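Ticket 3248: Wrist pose jumps during tray sorting
Student project support, manipulation group
Reading time: 4 min
Status: open, waiting for reply
Opened by: Emiko Fukuda
Assigned to: Iason Karamanlidis

Summary

We record hand movements for our student project (project name Brivent). The task is to sort small packets and tea bags on the orange tray. In many recordings the position of the right wrist jumps suddenly to a wrong place and comes back. The left wrist has the same problem, but less often. I need advice on whether I should change the markers, the software settings, or the way we sit at the table.

What I expected

The path of both wrists should be smooth from the moment the hands enter the view until they leave it. In the first test with an empty table it was like this.

What happens

When the two hands come close together over the tray, the pose of the right wrist turns over. In the replay it looks like the hand is rotated to the other side for a few images. Then it is normal again. Our checking script (we call it Wirex) marked 267 jumps in the April recordings. Most of them are in the packet task and in the tea bag task, so I attach one view from each.

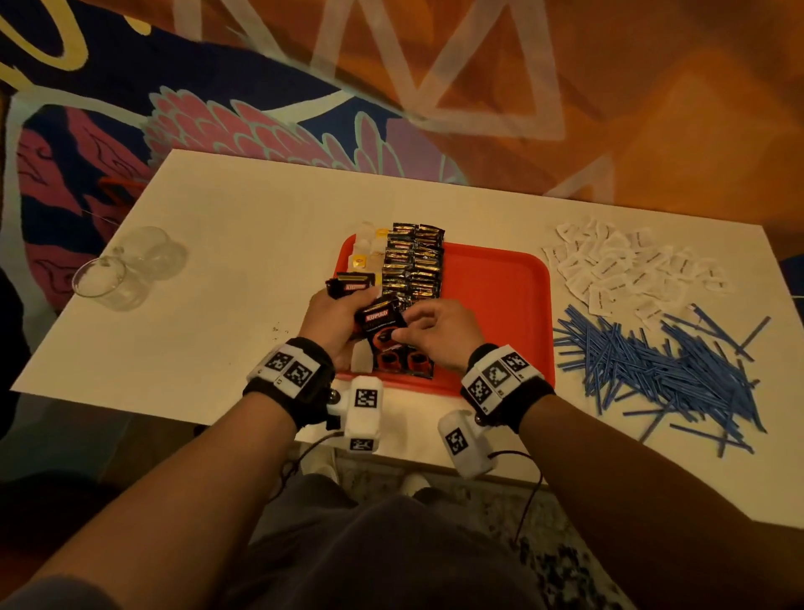
Hands at the tray, marker straps on both wrists.

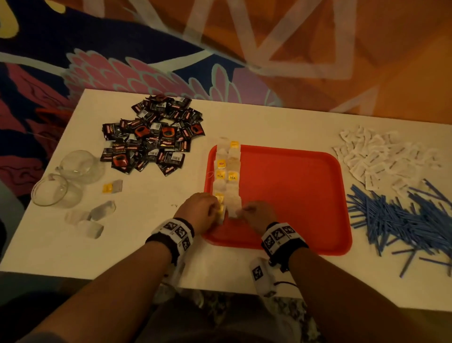
Steps I already tried

1. I cleaned the lens of the head camera with a dry cloth. There was no change.

2. I restarted the recording computer and started the tracking program before connecting the camera, as it is written in the lab guide. No change.

3. I made the straps more tight. The jumps became fewer for one recording, but in the next one they were back. My partner also said the strap was not comfortable after some time, so we made it normal again.

4. I turned off the lamp on the window side. The left wrist became a little better. For the right wrist I cannot see a difference.

5. I made the printed markers again on matte paper, same size, and repeated the packet task. I compared with the old recording, and the jumps happen in the same type of movement, when both hands meet in front of the packets.

6. I asked the Kontogiannis team, who use the same program for their competition robot. They told me to check the marker numbers in the settings file. I checked all of them and they are correct for left and right.

Reply from Iason Karamanlidis, 10:40

Thank you for the clear report, it is helpful that you wrote the steps in order. I looked at both views and I have two ideas.

First, you have markers on the strap and also on the parts which hang under the wrist. In the settings, is everything on one side defined as one solid body? If yes, this can be the reason. The strap stays with the wrist but the hanging part can swing. Then the program must choose between two answers and sometimes it takes the wrong one.

Second, when a marker is seen from a very flat angle, the program can find two possible directions for it. This is a known problem with square markers. Near the tray your wrists are turned quite a lot, so please check the angle in the bad images.

Please try this:

a) Make a copy of the settings file and keep only the strap markers in the body. Do not delete the original.
b) Record the tea bag task again, slowly, with the same person.
c) Run Wirex on the new recording and send me the number of jumps for each wrist.
d) If it is still bad, fix the hanging parts with tape so that they cannot move, and record one more time with the original settings.

Do not change the lamp between the recordings, please. Otherwise we cannot compare.

Reply from Emiko Fukuda, 14:15

You are right, in our file all the markers of one side are one body. I copied this file from the older Indovent project and I did not think about it. In that project the sensor was fixed directly on the glove, so it could not swing.

I did a) and b). For the left wrist Wirex now finds 2 jumps and for the right wrist 5. This is much better, but the path is also missing in some places, I think when the strap markers are turned away from the camera. I will do step d) tomorrow morning when the table is free.

One more question. If the tape works, is it allowed to keep the old recordings and only calculate the poses again with the new file? We would not like to repeat the whole packet task.

Reply from Iason Karamanlidis, 15:05

Yes, you can calculate them again if the original video is saved. Please write the name of the settings file in the log of each recording. For the missing places, leave them empty for now and do not fill them with the smoothing tool. I keep the ticket open until you send the result of d).

3 comments | 2 people follow this ticket | Share
This site uses cookies to keep you signed in. Accept | Settings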